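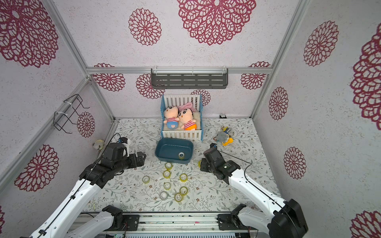
The two boys in the blue crib, pink pillow behind their heads.

December, after supper

Spent most of the evening on the little room with the crib in it, and on the tape. The tape needed doing because the next boxes go out to Skiltov before the roads get bad, and last time I was hunting for a roll with a box half shut under my knee.

The crib stays where it is, against the back wall in the middle. I tried to think of a better place and there isn't one. The dolls are the matching pair in red and white striped shirts, one in blue shorts and one in orange. The cream blanket is still good. It sheds a bit, and I picked lint off my sweater until bedtime.

I am still pleased with the walls. The big red lace flowers looked like too much when I first bought the paper at Navickas, and I nearly took it back. With the leafy mat on the floor they look fine. I have 2 pieces left over in the closet and will keep them for patching.

The tape goes in the blue-green tray in front of the crib. It is all clear packing tape with a yellowish look to it. The order from Bunberg was 15 rolls and the rest are in the hall cabinet. I don't want them stacked on their sides again, they roll off and go under things.

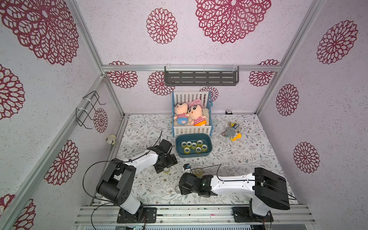

My sister says on the phone that a tray of tape has no business in front of a crib, toy or no toy, and that it should live in the kitchen drawer with the scissors. She has said this before. I told her the kitchen drawer is full and that I do my wrapping on this side of the house. She said then empty the drawer. We left it there and talked about her furnace, which is making the noise again.

She may be right about the drawer. I looked in it afterward and found a dead flashlight, birthday candles, the manual for a mixer I gave away, and the receipt from Parby for 31 dollars that I wanted in October. Threw out the manual and the candles. Kept the receipt, though it's too late to return anything.

Then the small plush keychain. I have never settled on a place for it. It's grey with some yellow on it, and I can't hang it on my keys because it takes up the whole pocket. I have had it by the crib and I have had it over by the rail,
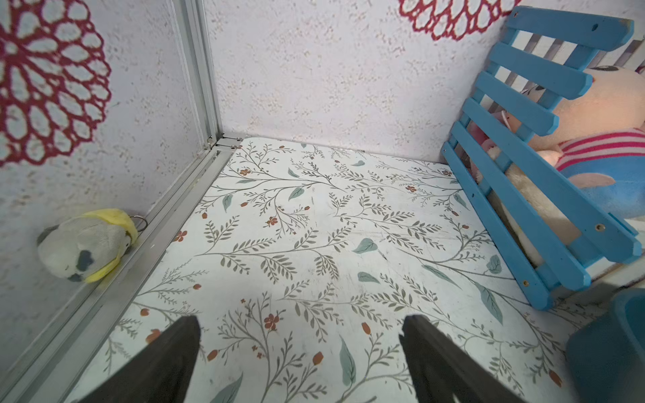

and both times I went looking for it in the other spot. For now it belongs on the mat to the right of the crib. If I write it down I may remember.

Wiped the mat with a damp cloth, no soap. Soap left a film the last time.

Bed at ten thirty. Knees sore. Box number 819 still needs a label, and I have to find the thick marker first.
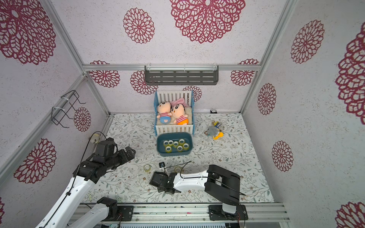
Next morning, before work

Marker was in my coat. Labeled the box and set it by the door.

Still to do: empty the kitchen drawer, call about the furnace man for my sister, pick up more brown paper at Parby - the wide kind.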